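Our room rules for the robot, second version
October 18, 2026

I promised in August that I would write down the rules we use when the robot is working in the furnished rooms at Skumstead. The first version was too long and people did not read it. This one fits on a sheet of paper by the door.

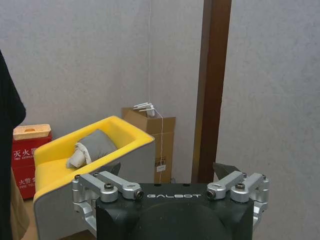
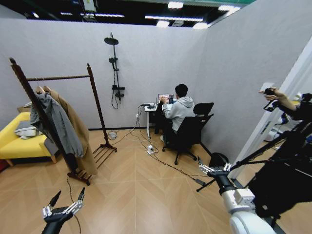 The first rule is about the floor. Cables must lie along the wall or be taped before the arms move. I know that we break this rule more than any other, and I include myself. In our log, Reddy, there are 1731 entries, and 46 of them have the word "cable" in the note.

The second rule is about people. A person may stay in the room during a run, but the operator must know it and say "moving" aloud before each start. If the person sits with their back to the robot, the speed goes down to the low setting. We took this from the house rules at Trosteck and changed only a few words.

The third rule is that the fire extinguisher stays reachable – no chair, no box in front of it, also not for 2 minutes.

Then there is the stop button. The Numport guide, which we used before, says to test it every morning. I prefer to test it at each change of operator, because then the new person has pressed it with their own hand.

I am still not sure what to write about soft things such as coats and blankets. If your team has a good sentence for this, please send it to me.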